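4.2 Wrist Pose Estimation and Contact Labeling 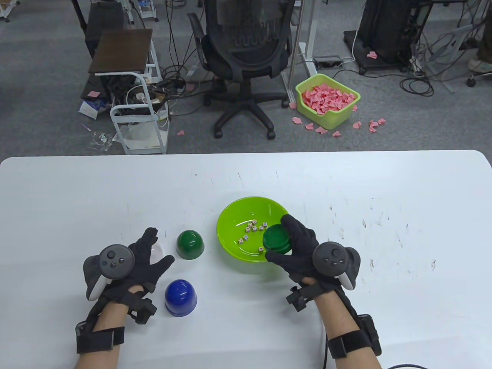 Figure 3. Head-view image from the tabletop dice task. The operator wears a controller on the back of each gloved hand and small trackers on the wrist straps. The right hand holds the dark green lid inside the bowl.

The perception module takes two inputs, the head-view video and the pose streams from the devices worn on the hands and wrists. Its output is a single wrist trajectory per arm, plus a contact label for each time step. Both are passed to the planner described in Section 4.3. The module is written as a plugin for Markine, our logging and replay tool, and runs offline on recorded episodes.

Each arm has two sources of pose. The controller on the back of the hand gives a smooth signal but moves with the glove when the fingers close. The wrist trackers are less affected by finger motion but show short jumps when they are hidden from the tracking sensors. We combine the two with an error-state Kalman filter. The filter state holds the wrist pose, its velocity, and a slowly changing offset between wrist and controller. When the two sources disagree by more than the gate threshold, the wrist measurement is dropped for that step and the offset is held fixed. Without the hold, the offset drifts during long grasps and the error carries over into the next reach.

All streams are resampled to a common clock before filtering. The pose streams are logged with the host time of arrival, which includes transport delay. We estimate this delay once per session by matching the angular speed of the controller to the image motion of the glove. A search window of 500 ms was wide enough for every session in the set. The delay is then treated as constant. We tried estimating it again for each episode, but short episodes with little motion gave unstable values.

Contact labels come from the images. A segmentation network marks the hands and any object next to them, and a small temporal model decides whether the hand is holding the object. The hard cases are those where the object and its container are close in color, or where one sits inside the other. Figure 3 is one such case: the lid is tilted inside a lime-green bowl, with the small white dice lying close to it. The first version of the model often assigned the contact to the bowl. Adding the filtered wrist pose as an input removed most of these errors - a hand reaching below the rim is rarely holding the rim.

Clear objects remain a problem. The transparent dome cup behind the fingers of the left hand in Figure 3 has weak edges against the white table, and the network tends to merge it with the glove. We leave such regions unlabeled, and the planner treats them as obstacles with unknown shape.

The model was trained on 1000 labeled clips from the Rokulham set and tested on 152 held-out episodes. Clips from the same session were never split between training and test. Labels were drawn in Grekier and checked by a second annotator. For smoothing we use the fixed-lag variant of the Nguyen-Tran filter with a lag of 2 steps. Longer lags gave cleaner trajectories but blurred the moment of release, and the planner uses that moment to cut an episode into segments.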